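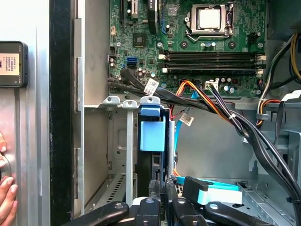

사진: Jovard 자동화 실습실 / 자료 제공 Amside

제7장 해체 셀에서 생기는 고장
케이블 걸림, 파지 실패, 그리고 정지

학습 목표
- 케이블 걸림 고장의 진행 순서를 설명한다
- 힘 한계값과 정지 조건의 관계를 안다
- 사고 기록지를 빠짐없이 쓴다

7.1 들어가며

2월, Aasen 재활용 공장. 중고 데스크톱 해체 라인의 야간 근무. 메모리 분리 작업 중 그리퍼 손가락이 전원선 다발을 같이 물었다. 제어기는 이걸 "파지 성공"으로 판정. 손가락 간격만 보고 판단했기 때문이다. 그대로 상승. 커넥터가 뽑히지 않고 메인보드가 휘었고, 손목 힘 센서 값은 66 N까지 올라갔다. 설정된 정지 한계는 100 N. 그러니까 로봇 입장에서는 아무 문제도 없었던 셈이다.

보드 한 장 파손. 여기까지는 흔한 일. 문제는 그 다음이다. 작업자가 비상정지를 누르지 않고 손을 넣어 선을 빼려고 했다. 선이 풀리는 순간 팔이 튀었고, 손등에 찰과상. 가벼운 부상이었지만 기록지에는 "케이블 정리 불량" 한 줄만 남았다. 힘 한계 이야기 없음. 손을 넣은 이야기도 없음.

이 장은 이 사고를 계속 끌고 간다. 원인이 하나가 아니기 때문에 좋은 교재다.

7.2 케이스 내부라는 환경

컴퓨터 케이스 안은 좁다. 그리고 부드러운 것과 딱딱한 것이 섞여 있다. 금속 드라이브 케이지, 기판, 그 위를 비스듬히 지나가는 검은 케이블 다발, 주황·빨강 전원선, 가느다란 하늘색 SATA 선. 딱딱한 부품은 위치가 거의 고정이다. 케이블은 다르다. 같은 모델이라도 대마다 늘어진 모양이 제각각이고, 한 번 건드리면 또 바뀐다.

손목 카메라도 만능이 아님. 손가락이 화면 아래쪽을 가린다. 정작 닿는 지점이 잘 안보인다. 케이블에 감긴 흰 라벨을 부품 모서리로 잘못 인식한 사례도 Gristosa 시험에서 나왔다(7.4절).

7.3 먼저 외울 것

걸림: 잡으려던 것 외의 물체가 같이 물리거나 팔에 감긴 상태.
오판정: 걸림이 났는데 제어기가 정상으로 보는 상태. 걸림보다 위험하다.
잔류 장력: 정지 후에도 케이블에 남아 있는 힘. 전원을 꺼도 안 없어진다.

Aasen 셀은 사고 뒤 힘 한계를 30 N으로 낮췄다. 이번엔 헛정지가 늘었다. 한 근무조에 최대 28회. 작업자들이 짜증나서 정지 알람을 그냥 해제하기 시작했고, 이건 새로운 위험이됬다. 한계값만 낮춰서는 해결이 안 된다. 7.5절에서 다시.

주의
팔이 멈춰 있어도 케이블이 팽팽하면 손을 넣지 말 것. 비상정지, 잠금, 장력 확인. 그 다음에 손.

생각해 보기
1. 위 사고에서 손가락 간격 외에 어떤 신호를 같이 봤어야 하는가?
2. 기록지를 다시 써 보라. 다섯 줄 이상.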